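Ticket : import catalogue Clavix vers boutique en ligne, lignes manquantes
Ouvert par : Karim Ezzat
Priorité : haute
État : résolu (à surveiller)
Module : import CSV / étiquettes Gaber

Karim Ezzat, 9h12

Bonjour, import du catalogue disques lancé ce matin, comme tous les mois. Fichier sorti de Clavix : 2 100 lignes. Côté boutique : 1 734 fiches. Pas de message d'erreur, la barre va au bout, écran vert « import terminé ». Les fiches présentes ont l'air correctes, prix ok, stock ok.

Relancé deux fois, même résultat au chiffre près. Donc pas une coupure réseau à mon avis.

On ouvre le bac des 78 tours en ligne en fin de semaine, il me faut le catalogue complet avant. Merci de regarder vite.

Ce que j'ai déjà essayé :
- autre navigateur, pareil
- vidé le cache de la boutique
- réexporté depuis Clavix au cas où le fichier serait tronqué, non, même taille
- ouvert le fichier dans le tableur, toutes les lignes y sont

Narendra Saxena, 9h40

Bonjour Karim, bien reçu. Trois questions :
1. Encodage choisi à l'export ? (UTF-8 ou Windows)
2. Séparateur : virgule ou point-virgule ?
3. Quelque chose a changé depuis l'import de février ?

Pouvez-vous aussi activer le journal détaillé : Réglages > Import > Avancé > Journal complet. Il est désactivé par défaut. Relancer ensuite en mode simulation, surtout pas en réel.

Karim Ezzat, 9h58

1. UTF-8
2. point-virgule
3. oui et non. Le fichier est plus long, on a saisi le fonds récupéré chez Sirden (la cave, les cartons). Et Clavix est passé à la nouvelle version, mais l'export a la même tête.

Simulation en cours, c'est lent.

Karim Ezzat, 10h21

Journal en pièce jointe. Rien de rouge. Trois avertissements « champ tronqué à 4000 caractères », colonne designation. Or je n'ai aucune désignation de 4000 caractères, c'est du genre « Valse musette, face B rayée ». Je ne vois pas.

Les manquantes ne sont pas à la fin du fichier ! Elles sont par paquets. Un gros trou au début de la lettre D, un autre en M, et un dans les S. Avant et après, tout est là.

Narendra Saxena, 10h35

Merci, le détail des paquets aide beaucoup. Trois trous, trois avertissements, ça colle. Hypothèse : un guillemet droit non fermé dans une désignation. L'importeur pense que le champ continue et avale tout jusqu'au guillemet suivant, retours à la ligne compris. D'où le champ géant, tronqué, et les fiches qui suivent perdues.

A vérifier : ouvrir le CSV dans un éditeur de texte (pas le tableur, il répare en silence et on ne voit rien), chercher le caractère " dans la colonne designation.

Karim Ezzat, 10h52

Pas d'éditeur sur ce poste, j'installe. La caisse tourne sur la même machine donc je fais ça entre deux clients, désolé pour les réponses hachées.

Karim Ezzat, 11h30

Trouvé je crois. Dans les D :

D-0412;Disque publicitaire 10" sans pochette;4,50;1

Le pouce. On a noté les diamètres en pouces pour le fonds Sirden, 10" et 12". Avant on écrivait 25 cm et 30 cm, jamais eu de souci.

Par contre il y en a partout des 10" dans le fichier, pas seulement trois. Pourquoi ça ne casse pas à chaque fois ?

Narendra Saxena, 11h44

Bonne question. Je regarde la règle côté importeur, je reviens vers vous.

En attendant ne touchez pas au fichier d'origine, gardez une copie à part. Et ne supprimez pas les fiches déjà créées, les identifiants changeraient et les étiquettes Gaber déjà imprimées ne pointeraient plus sur rien.

Karim Ezzat, 11h50

Trop tard pour les étiquettes, j'en ai imprimé une planche à 9h pour tester. Codes lus par la douchette, mais deux sur la planche renvoient « référence inconnue ». Logique vu le trou.

Copie faite. Je continue de mon coté pendant la pause, magasin fermé de midi à 14h. Si vous avez besoin que je teste un truc, c'est le bon moment.
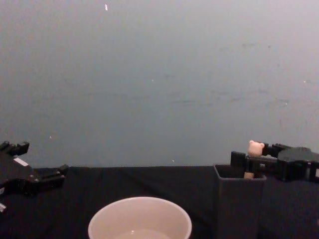 Iona Strachan signale que chez elle le même trou est apparu après la mise à jour de Clavix, pas avant, avec des désignations en pouces saisies depuis des années. D'après elle l'ancienne version doublait les guillemets toute seule à l'export ("" au lieu de "), la nouvelle ne le fait que si la case « Protéger les champs texte » est cochée, et cette case est revenue à décochée lors de la mise à jour.

Narendra Saxena, 12h25

Confirmé, et ça recoupe ce que je vois. Pour la question de 11h30 : Clavix met des guillemets autour du champ uniquement quand il contient un point-virgule. Désignation sans point-virgule, avec un 10" au milieu : l'importeur prend le guillemet comme un caractère ordinaire, ça passe. Désignation avec point-virgule ET pouces : champ encadré, guillemet intérieur non doublé, et là il ne sait plus où finit le champ.

Donc chercher les désignations qui ont les deux. D-0412 est probablement innocente, regardez juste au-dessus.

Karim Ezzat, 12h41

Exact. D-0409 :

D-0409;"Danses de salon; 12" étiquette verte";6,00;1

et les deux autres pareil, une en M, une en S. Toutes saisies avec un point-virgule dans le texte. C'est moi, j'aime bien les points-virgules.

Je coche la case et je réexporte ?

Narendra Saxena, 12h44

Oui. Procédure complète, dans l'ordre :

1. Clavix > Export > Format > cocher « Protéger les champs texte »
2. Enregistrer comme profil par défaut, sinon la case saute à la fermeture
3. Exporter sous un nouveau nom
4. Vérifier D-0409 dans l'éditeur de texte : on doit lire 12"" et non 12"
5. Boutique > Import > Simulation, mode « mettre à jour et créer » (pas « remplacer »)
6. Si la simulation donne le bon total, import réel

Karim Ezzat, 13h02

Étape 2 : le bouton enregistrer est grisé.

Narendra Saxena, 13h06

Il faut être connecté avec le compte gérant sur Clavix, pas le compte caisse.

Karim Ezzat, 13h15

Ah voilà. C'est Damir Nikolaidis qui a le mot de passe, je l'appelle.

Karim Ezzat, 13h33

Ok connecté. Case cochée, profil enregistré, fermé, rouvert, elle tient. Export refait. D-0409 a bien le guillemet doublé. Simulation lancée.

Karim Ezzat, 13h49

Simulation : 2 100 lignes lues, zéro champ tronqué, zéro avertissement. Je lance en réel avant de rouvrir.

Karim Ezzat, 14h20

Import réel passé, total bon. La lettre D est complète, M et S aussi. Les deux étiquettes inconnues de ce matin sont reconnues maintenant, pas eu besoin de réimprimer.

Reste un truc moche : les trois fiches qui avaient avalé les autres ont gardé leur désignation géante, avec des bouts de prix dedans. La mise à jour n'a pas écrasé le texte.

Narendra Saxena, 14h31

Normal, par défaut la mise à jour ne touche que prix et stock. Deux options : cocher « écraser les textes » à l'import (attention si vous avez retouché des descriptions directement en boutique, elles sautent) ou corriger les trois à la main.

Karim Ezzat, 14h38

A la main alors, on a plein de textes refaits en ligne.

Karim Ezzat, 15h10

Fait. Vérifié la recherche aussi, « étiquette verte » ressort bien. L'index a mis du temps, une page vide pendant quelques minutes puis c'est revenu.

Darren Inskip, 15h26

Je me greffe, même version de Clavix ici, export vers Flirnlow. Chez nous pas de fiches perdues mais les désignations avec pouces arrivent avec deux guillemets affichés, 12"" en clair sur la page. Même cause ?

Narendra Saxena, 15h40

Inverse de la même cause. Flirnlow ne dédouble pas les guillemets si le champ n'est pas encadré. Dans le profil d'export, en plus de la case, passer « Encadrer » sur « Toujours » au lieu de « Si nécessaire ». Si ça persiste, ouvrez un ticket séparé svp avec un extrait du fichier, une dizaine de lignes suffit.

Darren Inskip, 16h02

Passé sur Toujours, affichage bon. Merci. Pas besoin d'un autre ticket.

Narendra Saxena, 16h10

Karim, vous pouvez passer aussi sur « Toujours », votre importeur l'accepte et c'est plus sûr. Je transmets à l'équipe import la demande d'afficher les avertissements « champ tronqué » à l'écran, même sans journal détaillé. Pas de délai à vous donner là-dessus.

Je laisse le ticket ouvert jusqu'à votre prochain import ou je ferme ?

Karim Ezzat, 16h18

Fermez. Je rouvre si ça recommence. Passé sur Toujours, simulation refaite, pas d'avertissement. Et on repasse en cm pour les nouvelles saisies, Damir préfère.

État modifié : résolu (à surveiller)
Mots clés : csv, guillemet, pouces, champ tronqué, export Clavix, protéger les champs texte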